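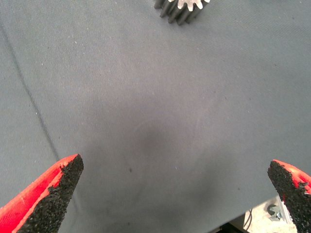
Haris Bhutto
Family travel writer, Rokeditz

Thread: two days in Pitdale with children. I went with my sister Maham Satti and her two boys, and many of you asked me for the plan. I write it in small pieces.

1/ We arrived by the morning train. The station is at the bottom of the town and everything else is up the hill. With a stroller, take the bus from the left exit. We walked, and the younger boy sat down on the sidewalk after ten minutes and did not want to continue.

2/ First stop was the McKinnon garden. Entrance is free before noon. There is a pond with a low fence and a long slide built into the slope. The boys went down this slide until their pants were green. Bring a second pair.

3/ The cafe inside the garden is small and slow. The soup is good. If your children are already hungry, eat on Mill Street first, where there are three bakeries next to each other. The middle one has a toilet for customers.

4/ In the afternoon we took the boat to the old lock and back. It lasts 70 minutes. For the younger boy this was too long, for the older one it was too short. The captain let him ring the bell on the return. Sit on the right side going out, you will have shade.

5/ Someone asked about the hotel. We stayed in a guest house behind the market. Clean, quiet, thin walls. They have only 2 family rooms, so write to them early. Breakfast starts at 7:30 and the pancakes are finished by 8.

6/ Second day: Tundance. It is an indoor play hall with a climbing wall and a dance floor which lights up when you step on it. Maham tried it also and she was better than the boys. They allow 200 visitors at one time, and at eleven we had to wait outside. Go at opening.

7/ You need socks with rubber dots for Tundance. They sell them at the desk, but the small sizes were gone.

8/ After lunch we climbed the tower hill. The path is wide and mostly smooth. I would not do it in rain. At the top there is a wooden bench, a water tap and a view of the whole river. My phone showed 3,134 steps from the market to the bench, with many stops for sticks and beetles.

9/ What I would change: I would do the boat on the second day, when everybody is tired and glad to sit. And I would skip the toy museum. We stayed there less than half an hour and the older boy asked two times when we are leaving.

10/ Our visit was in February, and we were lucky with mild weather. Opening hours may be different now, so please call each place before you travel. If you know a good playground near the station, write it under this post. We had almost an hour before our train home and only found a parking lot.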